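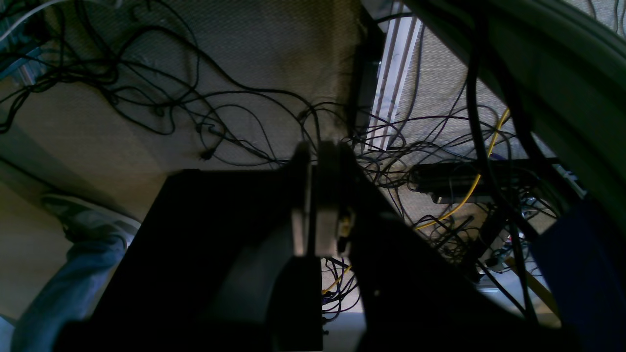
Zirance is a bookkeeping and payroll office in Tornby. We keep the books for small businesses: plumbers, bakeries, dental practices, a couple of garden centers, two taxi firms and a lot of people who work for themselves. We opened over a shoe repair shop on Garrido Street and moved across the road when we needed more desks. Most of what we have spent since then has gone on staff and software, and very little on the rooms. Under the desk the black cables still hang down in a tangle, and we all know to mind our feet. Clients who visit sit at the same plain desks we do, usually with a folder open between us.

We look after 113 clients at the moment. The smallest is a piano tuner who sends out a few invoices a month. The largest is a building supply yard with three locations and a weekly payroll. Both get the same service, which means one bookkeeper who knows the account, a second who can step in when the first is away, and a phone that gets answered during office hours.

What we do

Our main work is monthly bookkeeping. You send us your bank statements, sales records, bills and receipts, and we enter them, match them against the bank, and ask you about whatever doesn't match. By the 10th of each month you have a profit and loss statement and a balance sheet for the month before. We also send a one-page note in ordinary words that says what changed and what we think you should look at. Some clients only read the note. That is fine with us.

Payroll is the second largest part of the business. We run it weekly, every two weeks or monthly, and we file the returns that go with it. If you are hiring for the first time we will help you register as an employer and explain what you need to collect from the new person before the first payday. We handle tips, overtime, garnishments and final checks. We do not give legal advice about hiring or letting people go, and we will tell you when a question needs a lawyer.

We also prepare sales tax returns, send out customer invoices for clients who want that taken off their hands, and keep fixed asset lists up to date. Catch-up work is something we get asked for a lot. If your books are behind by a year or more, we can usually bring them current, and we quote a fixed price once we have looked at the first box or the first login.

We do not prepare personal income tax returns, except for owners whose business books we already keep. We do not do audits. We do not sell insurance, investments or loans, and we take no commission from anyone who does.

How we started

The company began with four clients, all of them on the same block. They had shared a bookkeeper who retired, and none of them wanted to drive to the city to find another. For the first two years the work was done mostly on paper, with ledgers in a steel cabinet that we still own and now use for stationery. The move to accounting software took a whole winter. Several clients asked to keep getting their reports on paper, and a few of them still do.

Growth after that was slow, and we wanted it that way. A bookkeeper can only carry so many accounts before the questions stop being asked, and the questions are where the errors get found. We have turned work away in busy years and kept a waiting list. When we add a person, they spend their first months working alongside someone on existing accounts before they take any on alone.

In our sixth year we took over the client list of Plilamus, a payroll service that was closing its doors. It meant learning the construction trades in a hurry, including job costing, retainage and certified payroll reports. That is now a regular part of what we offer, and about a third of the building firms we work with came to us that way.

The people in the office

There are 10 of us. Six are bookkeepers, two run payroll full time, one looks after the front desk and the mail, and one manages the office. Between us we have worked in restaurants, a school district, a lumber mill, a hospital billing department and a bank. We think it helps to have been on the other side of the counter. A person who has closed out a register at midnight knows why the deposit is sometimes a day late.

Every bookkeeper on staff either holds a professional certification or is studying for one. We pay the course and exam fees. Study time is counted as work time, up to an afternoon a week.

How we charge

We charge a flat monthly fee, agreed in writing before we start. The fee depends on the number of bank and card accounts, the number of transactions and whether you have employees. Phone calls and emails are included. We don't bill by the quarter hour, since we would like you to call before you sign the equipment lease instead of after.

Fees are reviewed once a year, in September. If yours is going to change, you get a letter saying by how much and why. You can leave with 30 days' notice at any time, and we will hand over your files in a form that the next bookkeeper can open. There is no exit fee.

Looking after your records

Paper records are kept in a locked room and returned to you at the end of each year, or shredded if you ask us in writing. Digital records are stored in the accounting system and backed up every night. Only the people who work on your account can open it, plus the office manager. We will never ask for your bank password by email. If you get a message that looks as if it came from us and asks for one, please call the office and do not reply to it.

Working with your accountant

Many clients have a tax accountant already, and we are happy to work with whoever you use. We can give them read-only access to your books, answer their questions directly, and post their year-end adjustments. If you don't have one, we can give you a short list of local firms to call. We are paid nothing for those referrals.

Visiting us

The office is on the ground floor of the brick building at the corner of Garrido Street and the old mill road, next to the pharmacy. There are parking spaces behind the building, and the back door has a ramp. We are open from 8:30 a.m. to 5 p.m. on working days. January is our busiest month by a long way, so if you are thinking of moving your books to us at the start of a year, get in touch in the fall if you can.

First meetings are free and take under an hour. Please bring your last tax return, a recent bank statement and, if you have staff, your latest payroll report. If you can't find one of these, come without it and we will work out where to get a copy. A drop box by the front door takes envelopes after hours. It is emptied each working morning before we open, and we send an email to confirm what was in it.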